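Housekeeping Methods, Unit 6: Plain White Work Surfaces
Werberg evening program, room course
Handout to keep with your notes

What this unit covers

In Unit 5 we looked at wood and stone. This week the subject is the plain white surface: table tops, counter tops, shelf boards, the inside of a cabinet door. The cleaning is simple. Most of the unit is on checking the surface before you start and after you finish, which is where most students lost points on the Unit 5 practical.

Bring an apron and two dry cloths to the Saturday session. Everything else is in the supply cabinet.

1. Terms

Surface: the face you are working on, up to its edges.
Field: the open middle part of the surface, away from the edges and corners.
Margin: the strip along each edge, one hand wide.
Residue: anything left behind by a cleaner, a cloth, or an adhesive.
Lint: loose fiber from a cloth, a sleeve, a pad, or packing material.
Shadow: a darker area caused by something blocking the light. It moves when the light or the object moves.
Stain: a darker area in or on the surface. It stays where it is.

You will be asked to define field, margin, and residue on the written test.

2. Clearing

Take everything off the surface before you check it. Do not slide things from one side to the other and clean around them. If the surface is in use by someone else, ask first, and put their things down in the same order so they can be put back.

Small items go in a tray. Papers go in a folder or flat on a chair. Nothing goes on the floor.

Once the surface is clear, stand back and look at the whole of it. Then come in close and look at the field. On a white surface the eye tends to go to whatever is dark, so a single thread or a mark gets noticed and a patch of pale residue does not. Look for the pale things on purpose.
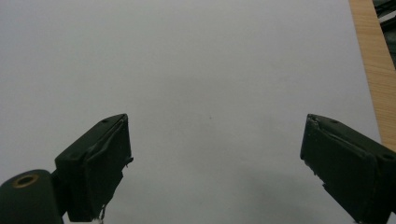
Figure 6.1. White surface with an open field. Note the soft gray shadow toward the bottom center.

3. Shadow or stain

Students often mark a shadow as a stain on the check sheet. The test takes a few seconds:

Move the thing that could be blocking the light, or move the lamp.
If the dark area moves or changes shape, it is a shadow. Write nothing.
If it stays, go over it once with a dry cloth.
If it is still there, write it down as a stain, with its position.

A soft edge does not settle the question. Tea that has dried slowly can have a soft edge too, and a shadow from a close object under a hard lamp can have a sharp one. Do the test every time.

Position is written by quarter: upper left, upper right, lower left, lower right, as seen from where you stand to work. If the mark is in the margin, add "margin." For example: "stain, lower left, margin."

4. Lint and loose fiber

Dark lint is easy to see on white. Pale lint is not. To find it, bend down until your eyes are near the level of the surface and look toward the window or lamp. Fibers lying on the surface will catch the light.

Pick up lint dry. A wet cloth rolls it into strings and drags them to the margin. Use a folded dry cloth in one direction only, lift at the end of the stroke, and refold to a clean side.

Check your own equipment as well. A pad with worn or frayed edges drops fiber while you work, and you can go over the same field three times and never finish. Pads and cloths with ragged edges go in the discard bin. Do not trim them and put them back.

5. Cleaning

Use the Stirkwood concentrate from the supply cabinet. The stock bottle holds 2000 ml. Mix only what you need, in the marked spray bottle, following the dilution chart inside the cabinet door. Label the bottle before you fill it.

Spray the cloth, not the surface. Work the field first in straight, overlapping strokes, left to right. Then do the margins, then the front edge. Follow with a cloth dampened in plain water, then a dry cloth.

Do not use scouring powder or the green pads on any white finish. The scratches are hard to see when new, but they hold dirt and will show gray within weeks.

For adhesive left by labels or tape, lay a cloth dampened with warm water over the spot and wait two minutes. Lift the softened edge with a plastic scraper held nearly flat. Metal scrapers are not allowed in the room.

6. Checking after

Repeat the low look from section 4. Streaks mean too much cleaner or a cloth that was already full. Go over them with plain water and dry again. Run a clean fingertip across one margin. It should move without sticking.

Fill in the check sheet (form 274) before anything goes back on the surface. One sheet per surface. Sheets turned in without a position for each stain will be returned.

Reading

Chauke, Care of Household Surfaces, the chapter on light-colored finishes. The library copy is at shelf number 927. Skip the part on marble, covered last week.

For next time

Check one white surface at home and fill in a sheet for it. Bring the sheet to class. Unit 7 is on glass and mirrors and meets in the Jostovden annex, second floor.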